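**Cloltia Travel – Customer Support Log**
Reference: 104
Subject: Onward rail journey from Bukent missing from a multi-stop booking
Opened: December 25, 2019
Customer: Mr Hervé Riviere
Status: Closed
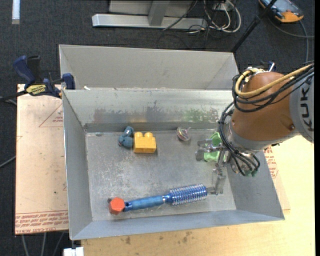
**Can a traveller stay longer in one city without losing the rest of a multi-stop booking?**

The later parts of the journey remain valid provided that the change is made before the original departure time. If the traveller simply does not board, the system records a missed departure and releases every seat that follows it.

**Issue as reported**

Mr Riviere holds a booking with 6 stops, ending in Royer. He had been due to leave Bukent by the morning train but decided to remain there for 3 further nights, having arranged to meet a former colleague who was passing through. He changed his hotel through the Cloltia website and received a confirmation. On opening his itinerary that evening, he found that the train to Nakix and all later journeys had disappeared. He asked for them to be put back and wished to know whether he would have to pay again.

**Initial checks**

- Booking located. Payment received in full in August.
- Hotel extension in Bukent confirmed and correctly dated.
- Rail journey from Bukent to Nakix shown as "not travelled".
- Remaining journeys shown as "released".
- No request to change the train found on the account.

**Log**

*Entry 1.* The customer was asked to forward both confirmation messages. He supplied the hotel message and the original rail message. The hotel message states that the stay has been changed. It makes no mention of transport, and Mr Riviere had understood it to cover the whole booking.

*Entry 2.* The rail desk was asked whether the released seats could be recovered. The desk replied that the seat from Bukent to Nakix could not be restored, as the train had departed, but that the later seats had been released for less than a day and were still unsold. They were placed on hold.

*Entry 3.* The first attempt to rebuild the itinerary failed with the message "dates do not follow". The Nakix hotel still carried its original arrival date, which fell before the new train. The hotel was contacted by telephone and agreed to move the arrival without a fee. It could not offer the same room – the customer was told of this and accepted a room facing the courtyard.

*Entry 4.* The second attempt failed with the same message. The night ferry after Nakix had also kept its old date. This was moved by hand and the itinerary was saved.

*Entry 5.* Mr Riviere reported that the new itinerary appeared on the website but not in the application on his telephone. He was advised to sign out, close the application and sign in again. The old version remained. He was then advised to remove the saved trip from the "Offline" page and download it afresh. He confirmed that all journeys were now displayed.

*Entry 6.* Visa dates were raised by the customer. Support staff cannot advise on entry rules. He was asked to compare the new date of departure with the last day printed on his visa, and replied that 7 days remained in hand.

**Charges**

The customer paid for a new seat from Bukent to Nakix. The change fee on the later journeys was waived, as the wording of the hotel message was judged to be unclear.

**Cause**

Hotel and rail bookings are held separately. A change to one is not passed to the other, and the confirmation message does not say so.

**Further action**

A request has been made for the hotel message to include the line "Your transport has not been changed". Until it has been added, staff handling a change of stay should ask the customer about the onward journey before ending the call.

Mr Riviere has asked that any further messages be sent by email, as he expects to have little telephone signal on the ferry. His contact preference has been updated.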